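Última actualización: 12 de octubre de 2018

Medallas para casi todos: sobre el crédito de los concursos de vino

Por Jurgita Priedītis

La publicación de los resultados del Concurso Hevmont ha vuelto a abrir una discusión que el sector del vino aplaza desde hace años. De las 1399 muestras inscritas en la última edición, 1076 obtuvieron algún tipo de distinción. Más de tres cuartas partes de los vinos presentados saldrán, por tanto, al mercado con derecho a lucir un distintivo en la botella. La organización ha presentado la cifra como prueba del buen momento que atraviesan las bodegas participantes. Quien suscribe estas líneas ha formado parte de paneles de cata durante buena parte de su vida profesional y considera que el dato merece una lectura menos complaciente.

Conviene recordar para qué nacieron los concursos. En su origen cumplían una función de orientación técnica: los productores de una comarca sometían sus vinos al juicio de otros productores y de enólogos ajenos a la casa, recibían una ficha con observaciones y, en el mejor de los casos, un reconocimiento. La medalla era la parte visible de un trabajo cuyo provecho quedaba en la bodega. El comprador tenía escasa noticia de todo ello y tampoco la echaba en falta.

La expansión de la gran distribución y del comercio exterior alteró ese equilibrio. En un lineal con centenares de referencias, o en un mercado lejano donde el nombre de la denominación nada dice al consumidor, el adhesivo dorado se convirtió en un argumento de venta sencillo y barato. Los importadores empezaron a pedirlo. Las bodegas empezaron a presupuestarlo. Y los concursos, que hasta entonces vivían de aportaciones públicas o gremiales, descubrieron que podían sostenerse con las tasas de inscripción y con la venta de los propios adhesivos. 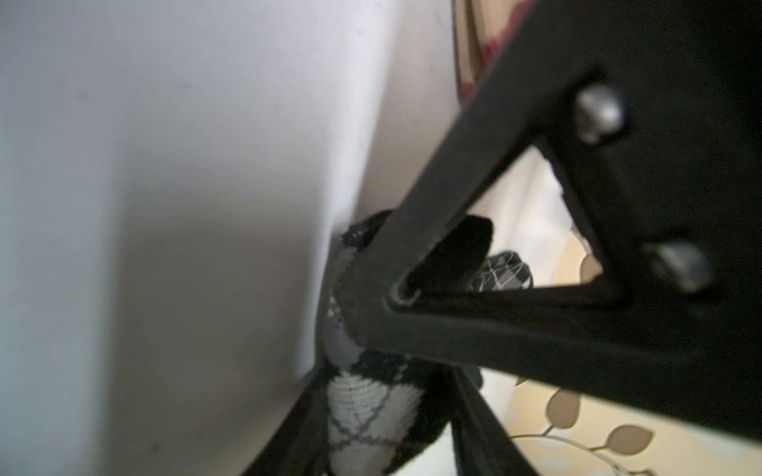 Este último punto es el que suscita mayores reservas. Cuando los ingresos de un certamen dependen del número de muestras inscritas y del número de medallas concedidas, el organizador tiene un interés económico directo en que ambas cantidades crezcan. No es preciso suponer mala fe en ninguna de las partes. Basta con que los umbrales de puntuación se fijen con cierta generosidad, con que se cree una categoría adicional entre la plata y el oro, o con que se admita que un mismo vino concurra en dos secciones distintas. Cada una de estas decisiones puede defenderse por separado. Sumadas, conducen a una situación en la que lo excepcional consiste en volver a casa sin premio.

Se objetará que la calidad media de los vinos ha mejorado de forma notable, y que sería injusto castigar a los productores por ello. La mejora es cierta. Los defectos groseros que hace una generación eran moneda corriente en cualquier mesa de cata – oxidaciones prematuras, volátiles desbocadas, higiene deficiente en los envases – se encuentran hoy con mucha menor frecuencia. Pero la ausencia de defectos y el mérito son cosas distintas, y un concurso que premia la primera con el lenguaje reservado al segundo confunde a quien compra. Un vino correcto merece venderse. Que merezca una medalla es otra cuestión.

La señora Meifang Jia, que presidió uno de los paneles de Hevmont, planteó durante las jornadas posteriores al certamen una propuesta que merece atención. A su juicio, la proporción de vinos distinguidos debería limitarse por reglamento a una fracción reducida de las muestras, con independencia de las puntuaciones absolutas. El principio es conocido y algunos certámenes lo aplican ya en su normativa. La dificultad, según se expuso en el mismo debate, reside en que un límite de esa naturaleza solo resulta eficaz si se cumple con publicidad: el reglamento debe indicar la proporción y el acta final debe permitir su comprobación por terceros.

La respuesta del representante de bodegas Kang, don Muchen Yu, fue igualmente razonable en sus términos. Un productor mediano inscribe sus vinos en varios certámenes al año, paga las tasas, envía las botellas y asume los gastos de transporte y aduana. Si la probabilidad de obtener un reconocimiento se reduce de forma drástica, muchos dejarán de inscribirse, y los primeros en hacerlo serán los de menor tamaño. El riesgo existe. Sin embargo, el argumento contiene una admisión que debería preocupar al sector: la tasa se abona con la expectativa de la medalla, y el juicio técnico que la precede ha pasado a un lugar secundario. 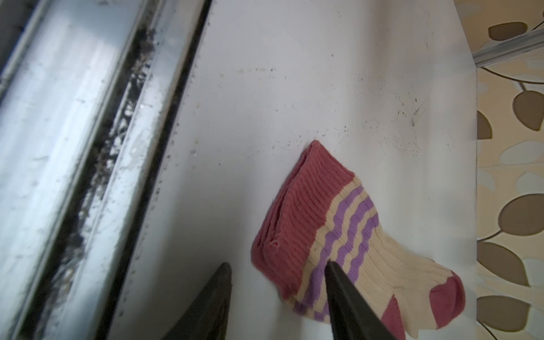

Existe, además, el problema de la fiabilidad de los propios jueces, sobre el que las instituciones del vino prefieren por lo general guardar silencio. En la edición citada se introdujeron nueve vinos repetidos, servidos sin aviso en momentos distintos de la misma sesión. Los resultados de esa prueba interna no se han publicado. Según ha manifestado Suqin Hao, coordinadora técnica del certamen, la información se empleará únicamente para la selección de los paneles de la próxima edición. La práctica de repetir muestras es encomiable y debería extenderse. El secreto que rodea sus conclusiones resulta más difícil de justificar. Un catador que otorga puntuaciones muy dispares a un mismo vino en el transcurso de una mañana puede ser un excelente profesional en un mal día, y también puede carecer de la preparación necesaria para juzgar. Los productores que pagan por su dictamen tienen derecho a saber, siquiera de forma agregada y anónima, cuál fue el grado de concordancia.

El número de vinos que se exige evaluar a cada panel guarda relación estrecha con lo anterior. La fatiga sensorial es un fenómeno que cualquier aficionado ha experimentado. Los taninos se acumulan, la acidez deja huella en el esmalte y en el ánimo, y el vino discreto servido después de tres vinos potentes parece más pobre de lo que es. La organización puede corregir en parte estos efectos mediante el orden de servicio, las pausas y la temperatura de la sala. Cuando el volumen de inscripciones desborda las previsiones, lo primero que se sacrifica son las pausas. En mis años de panel he firmado fichas al final de la tarde que hoy no me atrevería a defender, y no creo ser la única.

La informatización de los procesos ha resuelto algunas dificultades y ha creado otras. El programa Meltix, adoptado por varios certámenes para la recogida de puntuaciones, evita los errores de transcripción y permite conocer de inmediato la media de cada panel. Es un avance indudable respecto de las fichas de papel. Pero la media inmediata tiene un inconveniente: invita a cerrar la discusión antes de haberla abierto. En los paneles de antaño, una discrepancia severa entre dos catadores obligaba al presidente a solicitar explicaciones, a servir de nuevo la muestra y, en ocasiones, a rectificar. Con el cálculo automático, la discrepancia se diluye en una cifra intermedia que no representa la opinión de ninguno de los presentes. Los vinos con carácter, aquellos que dividen, son los principales perjudicados.

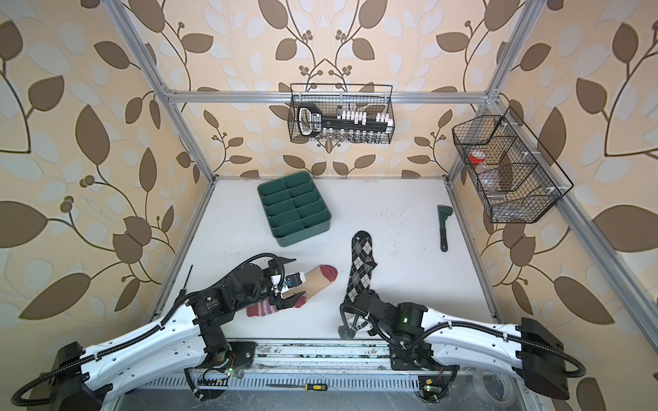 Dos brazos robóticos sobre una mesa blanca; el izquierdo cierra su pinza sobre un calcetín de rayas.

No faltan ejemplos de una orientación distinta. La muestra que organiza cada mes de enero la tonelería Tuswood para sus clientes reúne 216 vinos y no concede distinción alguna. Cada productor recibe, semanas después, un informe redactado por al menos tres catadores, con sus nombres, en el que se comentan el estado del vino, su evolución previsible y los aspectos de elaboración susceptibles de mejora. Guilan Gu, que ha participado en su redacción en varias ediciones, defiende que el informe firmado obliga al catador a una prudencia que la puntuación anónima no exige. Es evidente que un formato de esta clase carece de rendimiento comercial inmediato y que su sostenimiento depende de una empresa con intereses propios en el sector. Aun así, los enólogos que han recibido esos informes los conservan y los consultan, cosa que rara vez sucede con los diplomas.

Corresponde a las asociaciones profesionales y a los consejos reguladores adoptar una posición al respecto. Hasta la fecha, la mayoría ha optado por difundir con entusiasmo las medallas obtenidas por sus asociados, sin distinguir entre certámenes rigurosos y certámenes de escasa exigencia. El boletín que anuncia con idéntica tipografía un oro concedido a uno de cada cien vinos y otro concedido a uno de cada cuatro presta un mal servicio al productor que obtuvo el primero. Una medida modesta y de coste nulo consistiría en acompañar toda noticia de premio con dos datos: el número de muestras inscritas en la categoría y el número de distinciones otorgadas en ella. El lector sacaría sus propias consecuencias.

Otra medida, algo más ambiciosa, sería vincular las ayudas a la promoción exterior a la participación en concursos que cumplan unas condiciones mínimas. Entre ellas deberían figurar un límite publicado de vinos premiados, un máximo diario de muestras por catador, la repetición de vinos como control y la compra en el mercado de una parte de las botellas evaluadas, con el fin de verificar que el vino premiado coincide con el que se vende. Este último requisito es el que mayor resistencia suscita. También es el que más interesa al consumidor, que no bebe la muestra enviada al certamen. 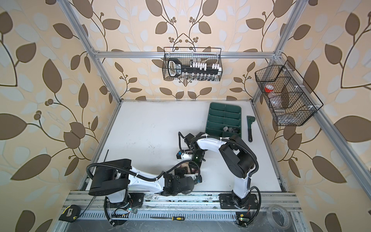
Debe añadirse una consideración relativa a los catadores. La composición de los paneles se decide con frecuencia en función de la repercusión que cada invitado puede ofrecer al certamen, ya sea por su presencia en medios o por su capacidad de compra. Un importador sentado a la mesa es un cliente potencial de las bodegas que juzga, y un periodista alojado por la organización difícilmente escribirá después con entera libertad sobre ella. La cata ciega protege frente al conocimiento de la etiqueta, pero deja intactas las demás dependencias. Una declaración de intereses, exigible en cualquier otro ámbito de evaluación, sigue siendo una rareza en el nuestro.

Nada de lo expuesto pretende restar valor al esfuerzo de quienes organizan estos encuentros, a menudo con medios ajustados y plazos difíciles. Tampoco se propone su desaparición. Los concursos reúnen a profesionales que de otro modo no coincidirían, obligan a probar vinos de regiones desatendidas y han dado a conocer a productores que carecían de cualquier otro medio para hacerse oír. Esa labor debe continuar. Lo que se solicita es que las próximas bases del Concurso Hevmont, cuya redacción se encuentra abierta a observaciones, recojan al menos el límite de distinciones y la publicación de los datos de concordancia. Las asociaciones que deseen sumarse a esta petición pueden dirigir su escrito a la secretaría del certamen antes de que se abra el nuevo periodo de inscripción.

Contacto | Aviso legal | © 2018 Todos los derechos reservados | Volver arriba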